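Privotgate opens recording program for robot learning on wood surfaces

Privotgate said in June that it has started recording demonstrations for Brillia, its learning system for robot arms that work on and over wood. The first round covers 200 boards and tabletops and is planned to produce 900 recorded runs.

Each run lasts a few minutes. An operator guides the arm by hand or with a controller while a small camera at the wrist records what the arm sees close to the surface. Joint positions and gripper commands are saved along with the video. 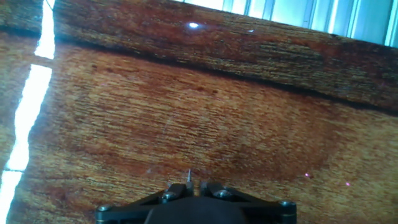

Grain, stains and seams between boards are a known source of error for systems trained mostly on plain surfaces. So is glare. The program uses different kinds of wood and finish, and operators are asked to change the lighting and the starting angle between runs. Failed attempts are kept and labeled.

"We had 100 runs from a clean bench and the system did fine on that bench," said Anneli Lehtinen, who leads data work at Privotgate. "Then we moved it to an old table and it slowed down at every dark patch. We need the old tables - a lot of them."

Recording takes place at 5 stations run with Vainio, a furniture repair company that is supplying most of the boards. Vainio staff are trained as operators and paid for recording time.

Privotgate will test Brillia on boards that were left out of training before deciding on a second round.

Related items
Privotgate and Vainio sign supply agreement
Trikier controller now supported at all stations
Operator training notes updated

Media contact: Privotgate press office | Copyright Privotgate. All rights reserved. | Back to top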